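Notebook, cell 2, Kemthorpe returns room
May, entry 14

Started 07.40. Both arms homed without a fault. Right wrist cable checked after the snag in entry 11: no new wear on the sleeve, clip still tight. Left gripper fingers wiped down, pads are fine for now.

Job is unchanged. Returned earbuds from the Lidetby contract come in as mixed stock, cases and loose buds, and have to be paired, put back in a case and sent on to charge test. Cases wait in the bin, loose buds go on the mats. Up to March all of it was done by hand at the long bench, four people a shift. Now the cell takes the plain white model and the bench takes everything else.

Log total to last night is 3910 buds picked since the cell was handed over to the shift. Of those, 296 needed a person to step in. I went through the stops with Selamawit Dinsa this morning, because she has cleared most of them and her handwritten notes are better than the fault codes. The codes only say "grasp lost" or "pose not found". Her notes say what the bud was doing. The largest group is buds lying with the stem pointing away from the gripper, where the fingers close on the round part and it squirts out sideways. Next is two buds touching. Lid faults come third, and I had expected them to be first.

Changed the approach angle for stem-away buds. The right arm now comes in lower and turns the bud upright before it lifts clear of the mat. Slower per pick, but the hand-over to the case should need less correction. Left arm waits open until the right arm has a confirmed grip. Previously it moved early to save time and twice the two met over the mat, which stopped the cell and cost more than the early move ever saved.
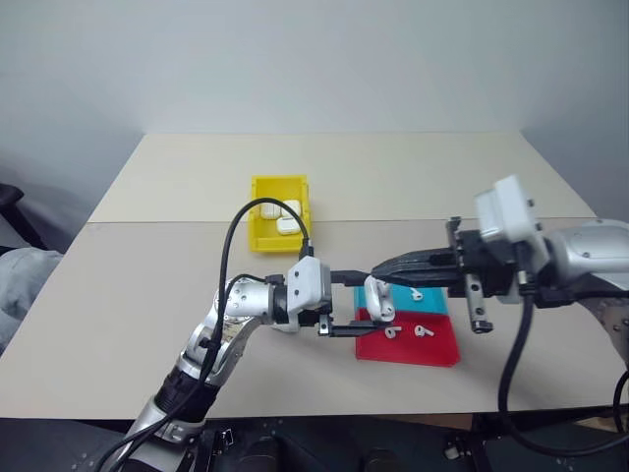
Speed kept at the reduced setting for all of the morning. I would like a full shift at this setting before anyone touches it. The request to put it back up will come from the Grønli side, as their planning sheet still assumes the rate from the acceptance test. That rate was measured with buds laid out by the supplier's engineer, evenly spaced and all facing the same way. Returned stock does not arrive like that.

Notes on the work itself, as asked for by the shift lead.

1. The bench is quieter and the pace is less even. When the cell runs well, the operator has long gaps and then several stops close together. Selamawit says the gaps are more tiring than the sorting was. She can't start on a tray of odd models in case the lamp comes on, so she stands and watches. Proposal: let the cell wait up to five minutes on a stop before it counts as lost time. Then the operator can finish a tray first. This is a change to the counter and nothing else.

2. Left and right buds. People on the bench checked the marking by eye as they picked, and caught grilles full of dirt at the same time. The cell checks side only. Dirty buds now get as far as charge test and come back. Either the check goes into the cell or somebody does it before the mats are loaded. At present it is done by whoever remembers, and it isn't written into anyone's task sheet.

3. Wrists. Two of the bench staff had been on rotation because of sore thumbs from opening lids. Both report less trouble. Worth passing to Sullstead before they decide on their own cell, with the note that loading and clearing still have to be done by hand and their bench is lower than ours.

4. Training. The shift was shown how to clear a stop and restart. They were not shown how to move a taught point, so every small drift waits for me. Selamawit moved the bin point herself today with me standing by and had it right on the second try. She should have the login. Asked for it at 10.15, no reply yet.

Mats: keep both in use. The edge where they overlap makes a small step – a bud put down on it can rock, and the pose estimate gets worse. Options are to tape the edge or to cut the two so they butt together. Will try tape first, matt finish, otherwise the vision picks up the shine.

Still open:
Pad wear on right gripper, measure at end of week.
Five minute wait, needs a yes from the shift lead.
Dirt check, needs an owner.
Send stop notes to Grønli along with the new rate, in the same message.
Spare cable clip for left arm, none in the drawer.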